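**Welton Sorting and Returns: Staff and Management Meeting, July**

Chair: Naima Shehata. Minutes: Wagner Miranda.

1. The minutes of the previous meeting were approved.

2. Two-armed unit. The Chair reported that the unit handled 277 baskets in June. Staff asked who answers for items it misplaces. Agreed: the shift lead, until the written procedure is issued.

3. Duties. The 13 packers on days will rotate through supervision of the unit. Mr. Miranda asked that the rotation carry the same pay grade. The Chair will raise this with Flidholm. No positions will be removed before the review.

4. Training. Two sessions per person, held in paid hours. Night staff asked for a separate session, and this was granted.

The meeting closed at 3:40 p.m.

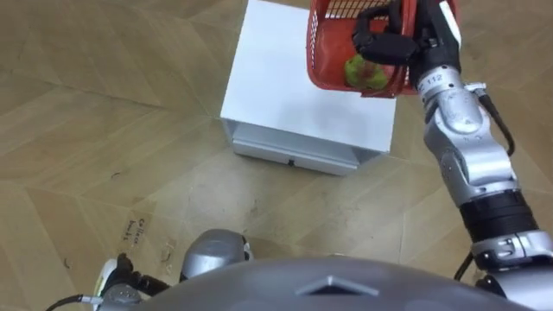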